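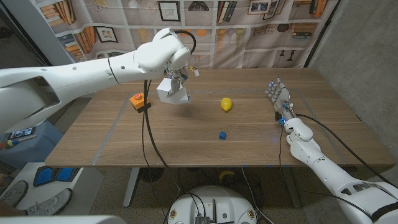

Lemon and blue cube on the wooden table

Oil finish on a wooden table: white haze after second coat

I stripped a wooden table in January and put on two coats of Alloment hard oil. The first coat dried clear. The second left a pale haze on one half, and it feels slightly tacky at 68 degrees indoors. Do I sand it all off, or can it be saved?
Poppy Rowbotham

Tacky plus hazy usually means too much oil left on the surface. Wipe hard with a rag and mineral spirits, let it sit overnight, then rub with a gray pad along the grain. Only sand if the haze is still there after that. Lay used rags flat outdoors to dry — oily rags in a pile can catch fire.
Ketill Gunnlaugsson
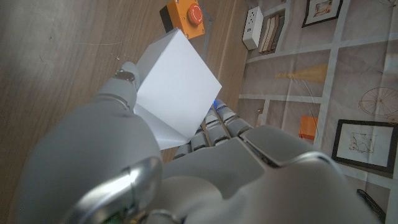
White cube, held at an angle

What Ketill said. Also check how long you waited between coats. I go 24 hours minimum, longer in a cold room. Buff off the excess 5 minutes after applying, with a clean cotton cloth. Test any fix on the underside first.
Elsie Kershaw

just use wax, never had haze with wax
Barry Entwistle

Wax over tacky oil will stay soft. Fix the oil first.
Ketill Gunnlaugsson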